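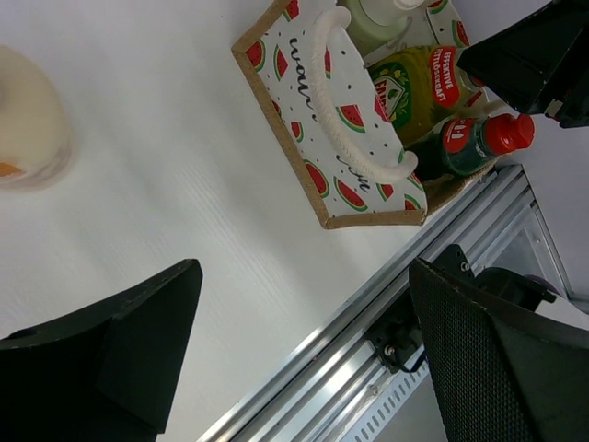 Reply from Salian support: please restart the Likora base unit before the drill and tell us if channel 3 still drops out.

Did that at 6 a.m., no luck. I'm on the Cavano side of the exercise – 46 radios, and every one loses the Pollavano command post the minute we switch to 3. Channel 2 is fine! I've reloaded the key file (error 555 both times) and swapped the antenna cable. Can you send a fresh key file before the May drill?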